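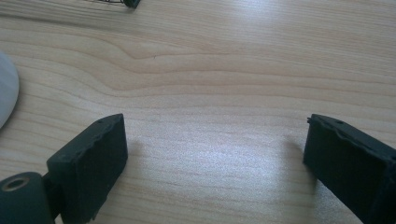 Wavy grain on a pale tabletop

Subject: Re: [oldfinishes] Soap finish on pale wood, worth the bother?

Eluned Meredith wrote:

> Hello all,
>
> I've been given a kitchen table by my aunt and would like to keep it as
> pale as it is now. Everyone at work says to use hard wax oil and be done
> with it. My worry is that every oil I've tried on an offcut turns the
> wood yellow, even the ones that say they won't.
>
> I keep reading about soap finishes but can't find two people who agree on
> how much soap goes in the water, or how often you have to do it again.
> Does it survive a family with tea and felt tips? And does it bring up the
> grain or hide it?
>
> Sorry if this has been covered, I did look through the archive but the
> search only gave me a long argument over brushes.
>
> Eluned

Hello Eluned, and welcome!

I was so pleased to see this come up, as soap is my favourite finish of the lot and it hardly ever gets a mention on here. (The brush argument was mostly me. I stand by it.)

First, your worry over yellowing. You're right to try things on an offcut and right not to trust the tin. Most oils darken pale wood straight away and then go on doing it for a year or two, and a sunny kitchen makes it more obvious wherever a fruit bowl has been sitting. Soap leaves the wood looking very nearly as it did when it was bare. If anything it goes a touch lighter, with a soft, chalky look that I love and my brother-in-law says looks unfinished. You'll know within five minutes of doing a test piece which of us you agree with.

As to whether it brings up the grain: it doesn't make it jump out the way oil does. You get it quietly. On a board with big rolling curves in it you'll see plenty from most angles, then lose half of it when the light comes straight down on the top. I like that. If you want drama, use oil and put up with the colour.

Now the mix. The reason no two people agree is that there are two quite different ways of doing it and they all get called "soap finish".

The thin way is a handful of pure soap flakes in a litre of very hot water, stirred until they've gone, then left to cool until you can put your hand in. You wipe it on wet, leave it a few minutes and wipe off whatever hasn't gone in. Let it dry properly, rub it down lightly with fine paper, and do it again. I did seven coats on our table over one April and it was worth every one of them. The first two look like nothing at all. Somewhere past the fourth the surface starts to feel silky and you find yourself stroking it on the way past with the washing.

The thick way is the same flakes with far less water, left overnight until it goes to a sort of custard, then rubbed in with a cloth. Fewer coats, more elbow. It's good for legs and rails as it doesn't run down your sleeve. I used it on a bench for the reading room in Dirnau and it has held up well, though to be fair that gets sat on and never has its dinner on it.

Whichever you choose, please get plain flakes with no scent, no colour and no whitener added. I bought Folteck ones last time and they were fine, a bit slow to melt. Don't use washing powder. I know that sounds obvious, but somebody did write in once.

Raise the grain before you start! Wet the whole top with plain water, let it dry, sand off the fuzz, and do that twice. If you skip it, your first coat of soap will do the job for you and the table will feel like a cat's tongue. And always do the underside as well, even if it only gets a couple of coats, so that both faces take up damp at the same rate.

Tea and felt tips: tea is all right if you get to it the same day. A ring that has been there overnight will usually come up with a warm soapy cloth, rubbed along the grain over a wider patch than the mark itself so you don't leave a clean island. Felt tip is harder. The washable sort comes out. The other sort needs sanding, and this is where soap wins for me -- you sand the one spot, soap it three or four times, and by the end of the week you can't find it. Try that with varnish.

Red wine and beetroot I'd keep off it. Iron too: a wet tin left on oak overnight makes a black mark that no amount of soap will shift. You don't say what wood yours is, so if it's oak, watch out for that.

For keeping it up, I wash ours with the thin mix every couple of weeks in place of ordinary spray, and give it a proper coat when it starts to look thirsty. Spray cleaners strip it very quickly, so hide them from visitors who like to be helpful.

Two things for reading. There's a good long piece on scrubbed floors in the Plurura newsletter, back when it was still on paper, and I can scan it if you'd like. And Işık on the other list has been testing soap against white oil on beech offcuts on a south-facing windowsill. The last photos were wonderful, the two strips hardly looked like the same tree. I'll ask if they can be shared here.

Do tell us how you get on, and what the wood is. If you want flakes to try first, I have far too many and would happily post you a bag -- just write to me off list with your address.

All the best from a very soapy kitchen,
Tom

--
oldfinishes mailing list
To leave the list, send a blank message with "leave" as the subject
Please trim quoted text when you reply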